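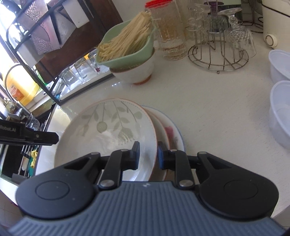 Reopening this because the release note for the Hultlow planner says "stacked dishware resolved" and I don't buy it. The original complaint stands: the segmenter merges nested plates into one object and the planner then picks a grasp width for a thing that doesn't exist. On the plate stack next to the noodle basket it drew a single mask over all three plates, pink flower and blue rim included, and put the grasp center well to the right of where the top plate's center is. Confidence was high, naturally.

Status: open (was: closed, fixed in planner)
Component: perception, mask merge step
Reported by: Precious Buenaventura

What I ran
Replayed 40 segments through the old build and the new one, same config, same seed. The old build merged the stack in 20 of them. The new build merged it in 9. That is better. It is also a long way from "resolved," and I would like whoever writes these notes to look at the replay before picking a word.

Things I tried
Lowered the mask overlap threshold. Fewer merges, but the basket and the white bowl under it started flickering between one object and two.
Turned off the depth smoothing. No change that I could measure.
Swapped in the Dumelico edge model. It splits the plates nicely and then loses the clear glasses, so we trade one bug for another.
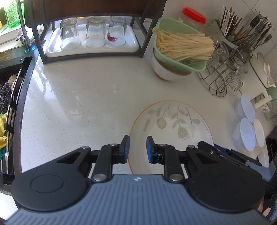
The comment on the old ticket blames glare from the window side of the counter. Maybe. But the merges don't line up with the bright segments in my log, and 4 of the worst ones have no saturated pixels anywhere near the plate. If someone has a plot that says otherwise, attach it. "Looks like lighting" is a guess.

My own guess, and it is only that: the merge step compares rim color before it looks at depth, and two brown rims side by side pass the test every time. I haven't read the new code closely enough to swear to it.

Asks
Log the rim color score separately from the depth score.
Leave this open until the Bañez branch has been replayed on the same segments.
Please don't auto-close.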